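The Shoes by the Door

At Gernoswood, the residential development on the north side of Brotness, the entry to each home measures 100 square feet. In most floor plans of this size the space would be treated as a corridor. The Dogbe design office, which furnished the model units, has treated it as a room in its own right – one with a seat, a surface and a settled place for shoes.

The approach reflects a change in household habits. More residents now remove their shoes on arrival and keep a second, softer pair for use indoors. A closet does not serve this habit well. Doors must be opened, and the pair most often needed is usually found at the back. The office therefore recommends open storage, placed within reach of a chair, with the walls kept pale and the furniture limited to a few pieces.

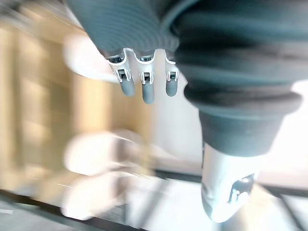
White and wood tones set the palette at Gernoswood.

The rack chosen for the model unit has dark metal uprights and light oak-colored shelves. Its proportions are modest, and the office advises against filling it. Slides and slippers intended for household members and guests belong on the shelves; boots and outdoor shoes are better kept elsewhere, on a tray that can be rinsed. Pairs should be set side by side with the toes to the front, and part of at least one shelf should remain clear.

Color deserves the same attention. Footwear on an open rack becomes part of the room, and a narrow range of shades will keep it from looking crowded. Cream and gray are dependable choices beside natural wood. 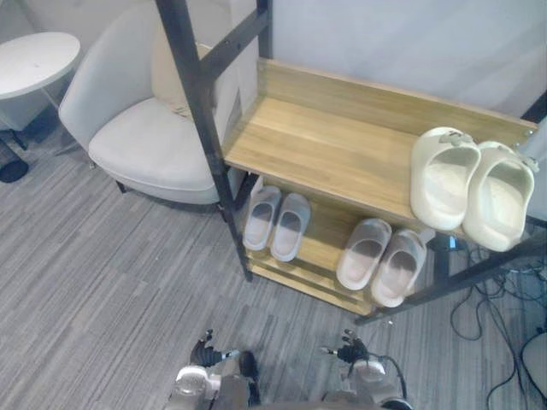 Cream slides on the upper shelf, gray pairs on the lower, with a white armchair alongside.

Seating is the element most often left out of a small entry. A bench is the usual answer, but the office favors an upholstered armchair with a rounded back, which offers support to older visitors and remains useful when company stays to talk. A square pillow in beige softens the effect. A small round table nearby will hold mail, keys or a cup of coffee.

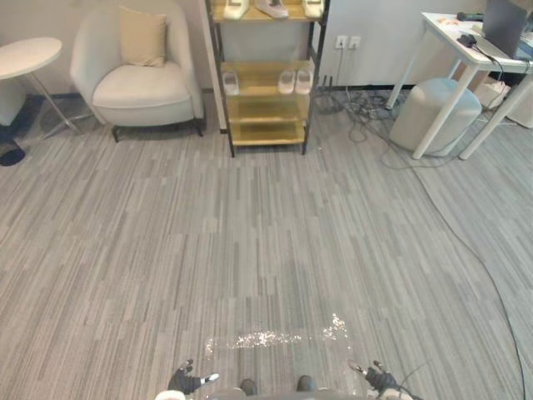 BROTNESS, October – Flooring was the last decision made for the model unit, and the one that drew the most discussion. The office selected gray carpet tiles from Grelus with a fine stripe, laid so that the direction shifts slightly from one area to the next. A single worn tile can be lifted and replaced without disturbing its neighbors, and residents are advised to keep 7 spares from the original order.

Open floor was also a requirement. Chair and table stand near the wall, leaving ample room to walk through with groceries or a stroller. Residents who wish to add a rug are asked to choose a flat weave and to check that the front door clears it.

The model unit may be viewed on Tuesday afternoons. Floor plans and a list of furnishings are available at the Gernoswood sales office.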